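Reading the Ahonen ledgers

When the Ahonen portrait studio in Kastberg closed, the glass negatives went one way and the ledgers went another. The negatives were stored in a barn at Trurden and later given to the local history society. The ledgers stayed in the family of the last bookkeeper. Oona Peltonen has spent the past two winters trying to put them back together, so that the people in the portraits can have their names again.

I talked with her on a Thursday afternoon in March. She used to work in a land survey office and says she learned to read bad handwriting there.

"There were over 500 plates in the barn," she said. "That isn't many for a studio that ran as long as this one did. Most of the glass was probably scraped and reused, or it went into greenhouse windows. You hear that story in every town, and I used to doubt it, but a man in Trurden showed me a cold frame with a bride in it. You had to get the light behind her."

The plates came in their original cardboard boxes, and the boxes had numbers on them. For a while everyone assumed the numbers matched the ledgers. Valtteri Koskela, who ran the society's picture group then, spent a summer matching box numbers to ledger pages and typed up a list. Peltonen still has it.

"Valtteri's list is careful work and nearly all of it is wrong," she said. "He'd agree with that. He matched a plate of four boys in school clothes to an entry for a widow. He wrote a question mark next to it and kept going. There were a lot of question marks by the end."

The trouble was that the box numbers were the manufacturer's batch numbers. The studio had its own system, scratched into the emulsion along one edge of each plate, and it was so small that it had been taken for damage.

"Yee-man Kong found it," Peltonen said. "She was scanning for us and she had set the resolution higher than we asked for. I was going to complain about the file sizes. Then she sent me an enlargement of a corner and asked if it was a seven or a one."

It was a seven. The full mark was a number followed by a letter. Once they knew where to look, they found marks on most of the plates, though on some the edge had chipped off and taken the mark with it.

The letter caused its own problem. They first took it for the initial of the photographer, and then for the initial of the customer. Neither worked. It was Hilkka Partanen, whose grandmother did the studio's retouching, who remembered being told that the customers' books were kept by the color of their covers. The letters stood for the covers.

"There was a green book and a red book and so on," Peltonen said. "Green was people who paid on the day. Red was people who paid later. So you can be looking at a very dignified gentleman with a watch chain, and you know from one little letter that he owed them money."

I asked if that kind of detail goes in the public catalog. She said it does. She had talked it over with the society and the feeling was that a debt that old could be printed. Where the ledger has a remark about a customer's character, and a few do, she enters it word for word and puts it in quotation marks.

The ledgers give a surname, a village, the size of the print and the number of copies. Christian names are rare. Married women are usually entered under the husband's name with a short abbreviation after it. Children are not named at all. A family portrait with six people in it may come down to one surname and the word "group."

"That's where the slow part starts," she said. "I have a surname and a village and a rough year. I go to the parish books and I look for a household that fits. If there are three children in the picture and the oldest is maybe ten, I need a family with three children, the oldest maybe ten. Sometimes there's one family like that. Sometimes there are four, and they're cousins, and they all look alike."

She will not put a name to a face unless at least two separate sources point the same way. A ledger entry and a parish record count as two if the ages fit. A ledger entry and a relative's opinion do not, unless the relative has a print of the same picture with writing on the back. She has fallen out with people over this.

"A lady told me the girl in one of our plates was her aunt. She was completely certain. And I could see why, because there was a likeness. But the plate has a mark that puts it before the aunt was born. I told her that, and she said the mark must be wrong. It's possible. Somebody scratched those numbers with a needle at the end of a long day. But I can't throw the number out only when I don't like it."

In the catalog that plate reads "unidentified girl," with a note that a family connection has been suggested.

Dating is easier than naming, in her view, and she thinks people go about it in the wrong order. Most of the letters she gets start with clothes. Someone has an old portrait, they have looked at the sleeves, and they have a decade in mind before they write.

"Clothes give you the earliest year," she said. "They don't give you the latest. People here wore a good dress for twenty years. They had it let out and they had it taken in, and then the daughter wore it. I'd sooner look at the furniture, because the studio owned the furniture and it appears again and again."

She keeps a file of studio props. There is a chair with a carved back that loses one of its knobs partway through the run. There is a painted backdrop of a lake, which gets a crease on the left side and later a second crease. There is a paper fern. By sorting the plates that do have marks, she worked out the order in which these things wore out, and she uses that order to place the plates that have no marks.

"If the chair has both its knobs and the lake has one crease, I'm down to a few years," she said. "Then I look at the sleeves, if somebody insists."

About 200 of the plates now have a firm date and a surname. Of those, 70 have every person in the picture named. She had hoped to be further along, and puts the delay down to the red book, which got wet at some point and has pages that can't be separated. A paper conservator has looked at it and quoted a price. The society is thinking about it.

The catalog itself runs on a program called Cekonness, which the society bought before she joined and which she does not love. It allows one date per record, so a range of years has to be typed into the notes, where the search does not find it.

"I've asked for a second date field," she said. "They told me it was on the list. I keep my own spreadsheet next to it, and I trust the spreadsheet." 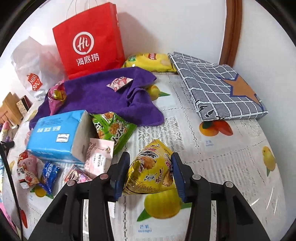
She is also strict about filenames. Every scan is named after the mark on the plate, with the color letter first, and nothing else goes in the name. In the early days the helpers added words like "soldier" or "wedding," and some of those turned out to be mistaken. One of the soldiers was a postman. The mistaken word had already been copied to a family tree site by then, along with the picture, and she has not been able to get it taken down.

Much of the new information comes by mail. The society puts up a small batch of unnamed portraits on its website every month, and people write in. Paavo Eskola answers the first letters and passes on anything with a name in it. According to Peltonen, the most useful letters are often from people who can't identify anyone but know the place.

"We had one outdoor plate, a family in front of a house, no mark at all," she said. "A man wrote and said he had no idea who they were, but the stone step was from the upper farm at Trurden, and he had tripped on it as a boy. He sent a picture of the step. It has a notch in it and so does ours. Now I have a farm, and a farm has a tax record, and I'll get there."

I asked what people should do with the old portraits they have at home. She said to write on the back, in soft pencil, near the edge, and to write full names. "Grandma" is no help to anyone in fifty years. If they aren't sure of a name, they should write that they aren't sure, and who told them.

She would also like to see any print with the Ahonen stamp on the mount, even if the family already knows who is in it. The prints sometimes show the part of the plate that has since broken off, and a named print helps her fix the years on either side of it. People can bring them to the society's room in Kastberg when it is open, or send a scan of the front and the back.

"The back as well," she said. "They always forget the back."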